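About Jullow

Hi, I'm Rosine Delorme, and Jullow is the little workshop I share with Jonas Stöckli and Abdelkrim Hamdy. We build small automation projects – grippers, mostly – and write up the parts list for every one of them.

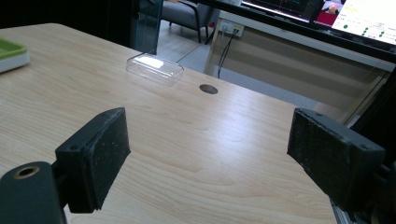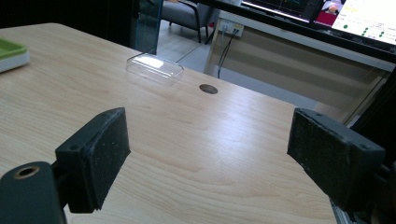
Black fingers, pale table, clear plastic box.

We got going in January with 3 members and one very wobbly bench. Now there are 28 of us (!) and over 2498 posts on the build log, a good half of them Jonas arguing about screws. Abdelkrim handles anything with a motor in it, I do brackets and finger pads, and Huguette Guillot runs the beginner nights, which fill up fast.

You don't need to know a thing about robots to join. Bring whatever you're stuck on at home, grab a stool and ask. Membership covers bench time and the shared tools – filament and screws you buy yourself, at cost, from the drawers by the door.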